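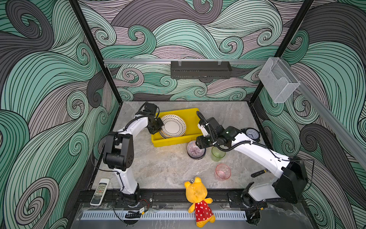

Fig. 1. Polka-dot plates in a yellow crate.

Week 10: Holiday film premieres on TV

Channels love the word "blockbuster." Be wary of it. Gromari ran 300 promos for one August premiere, then never released the ratings.
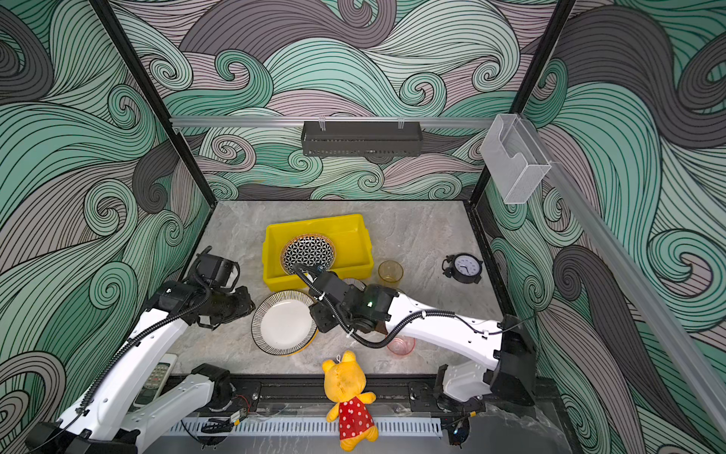
Fig. 2. Plate with a geometric pattern and gold rim.

Zonodetti's survey asked 2,000 viewers what they planned to watch. Plans aren't viewing. Read it with that in mind.
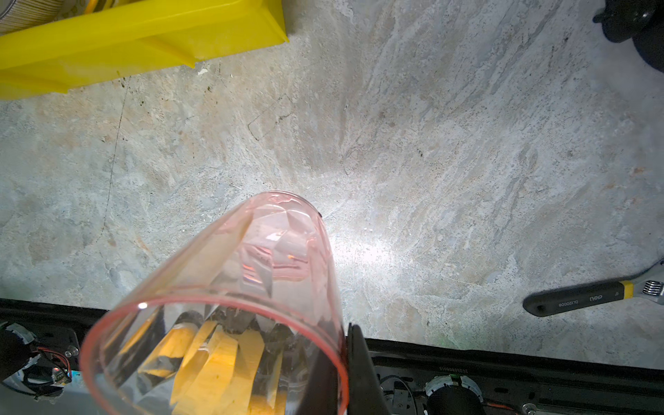

Noman Warraich disagrees: plans still sell ad slots, so the channel has already won by airtime.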